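MEDIA RELEASE

For immediate release, 13 December 2025

Nika backpacks go on sale, and yes, you can empty one without a torch

Hi, I'm Skye Galbraith, and I look after the bags at Akorar. Henrike Kleinschmidt normally writes our media releases and hers are a good deal tidier than mine, but she reckoned I'd been banging on about this backpack at morning tea for so long that I may as well do it in writing. So here we go!

As of today you can buy the Nika, our first everyday backpack, for $94 from the Akorar website and from the shop in Footscray. It comes in navy, in a regular and a junior size, and it's been the main thing on my desk for 21 months (and on my kitchen bench, and in the boot of my car, and once, memorably, in the bath).

I should say where it came from. We make lunch gear. Lunch boxes, insulated sleeves, drink bottle covers, those little cutlery rolls that people buy for camping and then use for work. For years customers have been writing in to tell us the lunch box is lovely but it goes into a schoolbag and comes home under a wet towel, a library book and half a mandarin. Fair enough! We couldn't do much about the mandarin, but we could have a go at the bag.

What I wanted was a backpack you could put down flat on the kitchen bench when you walk in the door, open up, and get everything out of in the time it takes the kettle to boil. Lunch box to the sink, notices to the fridge, hat back on the hook. Most bags want to be dug through from the top like a well. The Nika opens a long way down both sides, so the front folds back and you can see what's in there, including whatever has been in there since last week.

Lev Stelmakh drew the first pattern, and the second, and all the ones after that. He's been cutting bags since before I could sew on a button, and he is very firm about zips. I'd asked for one enormous zip running all the way round. Lev made it up exactly as I'd asked, handed it to me full of oranges, and let me find out for myself. We went with his version.
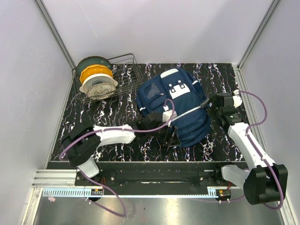
By Skye Galbraith, Akorar

Navy was a bit of an argument, I'll admit. I was keen on a rust colour and had a swatch pinned over my desk for most of a year. Oleksandra Fedoruk, who runs our shop, kept telling me that families ask for navy and then they ask for navy again, and she was right (I've still got the swatch). The carry handle is white so it's easy to grab from a dark cupboard, and there's a white patch up near the top with our little blocky face on it. My niece calls him Gary. The marketing people would like me to point out that he isn't called Gary.

There's a zippered pocket on the front for the small things -- keys, travel card, lip balm, the tooth that has to make it home in one piece -- and padded compartments further down for the bits you'd rather didn't get knocked about. The main space takes our large lunch box lying flat, with room for a jumper on top. It'll also take a dinner plate, if you wrap it in a tea towel first. I mention it only because I'm the person who always gets asked to bring a plate to things and then has to get my own plate home again. That may be a feature for an audience of one, but I use it constantly.

We sent early bags out with 72 households and asked them to be rough. They were! Bags got left at the pool, sat on, used as a goalpost, filled with river stones. The notes that came back were wonderful and occasionally a bit rude. People found the first shoulder straps too stiff, so we changed the padding. They wanted a loop for hanging it at the back door, so there's a loop. A few asked for a built-in speaker, and we've said no to that.

Zakhar Zakharchenko was one of the parents in that trial, and he kindly said we could quote him:

"With the old bag I would find Thursday's sandwich on the weekend. This one I put on the bench and open up while I'm doing the dishes, and it's finished before the rack is full. My son now does it himself, which I did not expect, and I'm not asking any questions about it."

Cleaning is simple enough. Shake it out over the back step, wipe the inside with a damp cloth and a drop of dish soap, and leave it open somewhere airy. Please don't put it in the dryer. I've done that one for you already and the padding came out like a crumpet.

If something gives way, send it back. Repairs are done by Onyshchenko, the family workshop that already mends our insulated sleeves, and for the first 2 years stitching and zips are on us. After that you pay for the parts and the postage. They do beautiful work, and if you ask nicely they'll use a contrasting thread so you can show it off.

We're also selling a small add-on called the Flilent, a wipe-clean liner that sits in the bottom of the bag and lifts out with the crumbs in it. It was Henrike's idea and she'd never put that in a release herself, so I'm putting it in. It fits both sizes and you don't need one to use the bag.

The junior Nika has the same pockets in the same places, just brought in a bit for smaller shoulders. It costs the same as the regular one, as there's nearly as much sewing in it and Lev would have had words with me otherwise.

Anyone ordering for the new school year should have a look at the delivery times on the website before Christmas gets on top of all of us. The shop has both sizes out on the counter, and Oleksandra is very happy for you to bring your own lunch box in and try it for fit. Bring the drink bottle too. Bring the plate!

About Akorar

Akorar designs lunch boxes, sleeves, bottle covers and bags from a workroom behind its shop in Footscray, Melbourne. The Nika is its first backpack.

Media enquiries

Henrike Kleinschmidt looks after review bags and interviews, and can be reached through the media page on the Akorar website. Lev is happy to talk zips with anyone who has a free afternoon.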